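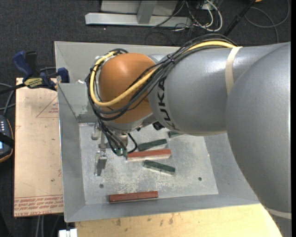

Part-Time Archive Assistant, Noguchi Textile Library

Home Collections Visit Jobs Contact

The Noguchi Textile Library is hiring a part-time assistant to help catalog and rehouse its pattern and fabric sample collection. The job starts in October and runs through the end of spring. It is a paid position, 2 days a week, and you can pick which days once you have talked it over with Emiko Fujimoto, who runs the reading room.

The collection came to us in three gifts. The largest is the Dromano gift, which holds some 2,200 sample cards from a dress goods wholesaler. Most of the cards have swatches glued or stapled to them. The staples have to come off, the glue stays where it is, and each card goes into its own folder with a number in soft pencil. We have finished 880 of them. The other two gifts are smaller and mostly paper: sewing patterns, order books, and a run of letters between the wholesaler and its mills.

What you will do

Remove staples and pins with a flat lifter and put the cards in folders.
Write a short record for each card: fiber if known, weave, main colors, any printed number or name.
Measure and photograph items on the copy stand.
Pull boxes for readers and put them back afterward.
Cover the front desk from noon to 1:00 when Emiko is at lunch.

What we are looking for

You should be able to write clearly and spell well, and your pencil handwriting has to be readable. You need to tell a plain weave from a twill, or be willing to learn in the first week. Sewing, weaving or quilting at home counts as experience. A library degree is not required. Boxes weigh up to 30 pounds and the upper shelves are reached by a rolling ladder, so let us know if you would need a different setup — we have changed the work around for people before.

The catalog is kept in a program called Rornard. It is old and slow. Chaimae Bouzid will train you on it.

Pay and hours

The position pays $2,000 a month before taxes. Hours are 9:00 to 4:30 with half an hour for lunch. The library closes for two weeks in winter and you are paid for one of them. Parking behind the building is free, but the lot is small and fills up when the church next door has a service.

How to apply

Send a one-page letter and the names of two people we can call. In your letter, describe a piece of cloth you own as if the reader had never seen it. A dish towel is fine. Do not send a photograph of it. Letters can be emailed to the reading room or dropped off at the front desk. We will read them as they come in and stop when the job is filled.

Interviews take about an hour and include a short try at the folder work. Questions about the position go to Emiko. Questions about pay go to Junpei Koyama in the office.

Comments

Nabila Harahap
Are the two days fixed once you choose them? I teach a night class and my schedule changes in the new year.

Emiko Fujimoto
They can change once, in January. Please mention it in your letter.

Kimie Kuroda
I did this job two years ago on the order books. Bring a sweater, the back room is kept cool for the cloth. The mill letters are worth reading if you get a slow afternoon.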